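About Us

Hi, I'm Andor, and I run Rurnetti with my business partner Zsolt Hajdu and a small crew of people who like bread a bit too much. We're a baking school on the second floor of an old feed store in Cindstead, over the bike shop. If you smell rye when you come up the stairs, you're in the right place.

I didn't set out to teach. I baked nights for a long time at a wholesale place called Zurnatlow, where we turned out sandwich loaves by the rack, and I was good at it in the way you get good at anything you do while half asleep. Zsolt worked the ovens across from me. We used to talk about the bread our grandmothers made (his was better, I've had it, I'll admit that in writing) and how neither of us had learned to make it from her. So on our nights off we started trying. Potato bread first. Then a sour rye that took us most of a winter, and came out flat as a shoe more times than I want to remember!

Friends asked for loaves, and then they asked how we did it. Our first class was in my kitchen, five people around a table built for four, with dough rising on top of the dryer. Somebody got flour in the piano. They all came back the next month and brought cousins, and my wife very kindly suggested we go find a room of our own.

That room is where we are now. It has tall windows on the street side, a floor that slopes enough to roll a rolling pin, and a deck oven we bought used and had to bring up in pieces. Ehsan Yousafzai joined us the September we opened. He'd signed up as a student, stayed late to help me scrub the mixer, and started telling me about the flatbreads he grew up with. I asked him to teach one class on them. His class now fills up before any of mine do, which I have made my peace with.
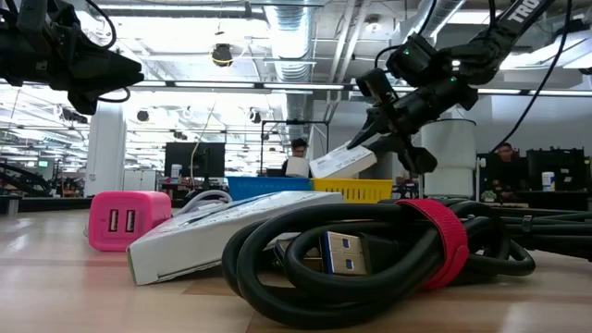
Our regular classes have room for 15 people and they run long, so eat something before you come. You'll mix your own dough, by hand, from the first class on. We do have a mixer, and we'll show you how to use it later, but I want you to know what dough feels like when it's too dry or when it's had enough. A recipe can't tell you that. Your kitchen is warmer than mine, your flour has been sitting in the cupboard since who knows when, and the number in the book was written by a person in some other kitchen altogether.

We bake a lot of things, and the list changes with the season and with whoever's teaching. Right now it's plain white sandwich bread, sour rye, potato bread, two kinds of flatbread, braided egg bread, and a seeded loaf we call the Nông. People ask about that one. It was named by an early student of ours who worked on the recipe with Zsolt, and it has toasted sesame and a little rice flour in it, and a crust that shatters all over your shirt. We still make it her way. Zsolt once tried adding sunflower seeds and heard about it for weeks.

Imre Lakatos takes care of the starters. We have three, a wheat and two ryes, and he feeds them morning and evening and writes it all down in a green notebook that the rest of us aren't supposed to touch. If you take the sourdough course you'll go home with a jar of the wheat one. Please keep the lid loose. If yours dies, come by and we'll give you another. It happens to all of us, and I killed one of the ryes myself by leaving it next to the oven overnight.

Gergely Csonka is the one who answers when you call. He also does the schedule, orders the flour, and teaches the kids' pretzel mornings, where the pretzels come out in every shape you can think of except a pretzel. Those mornings are a riot. Parents are welcome to stay, and there's coffee.

I get asked a lot whether you need any experience. No, you don't! Our oldest student so far was 82 when she started, and she'd never baked a loaf in her life because her husband had always done it. She took the beginner course twice, the second time mostly for the company, I think. She makes a very nice rye now, darker than I would, and she doesn't care what I'd do.

On the other end we get people who bake every weekend and want to fix one particular thing. Their loaves spread, or the crumb is gummy, or the bottom burns before the top has any color. Bring me the loaf. I mean it, wrap it in a towel and carry it up the stairs, and we'll cut it open at the table and talk it over. I've learned plenty from other people's bricks.

A few practical things while I have you. The beginner evenings start at 6 and we like to get going on time, because dough won't wait for parking. There's a lot behind the building and you can use it after the bike shop closes. Wear shoes you don't love. Aprons are here, though lots of people bring their own. We have an elevator at the back, it's slow but it works, so call up if you'd like one of us to meet you there. And if you have an allergy, tell Gergely when you book. There's wheat flour in the air all day long in here and we can't promise otherwise.

The shelf by the door is for loaves we baked in class and couldn't finish. Take one and put what you like in the tin. The tin money goes toward class spots for folks who'd have trouble paying, and if that's you, just ask. We don't make you fill anything out.

What else? Zsolt would like me to mention the oven, which he rebuilt himself and is very proud of. Ehsan wants you to know that store-bought yeast is fine. Imre has nothing to add, he's feeding the starters. And I'd like to say thank you to everybody who's come up those stairs, especially the ones who helped us carry the oven up them in the first place (we still owe you lunch).

The fall schedule is on the classes page, and the rye course has a few spots left. If you'd rather talk to a person, call in the afternoon. Mornings we've got our hands in the dough.

Andor Fekete
Rurnetti, Cindstead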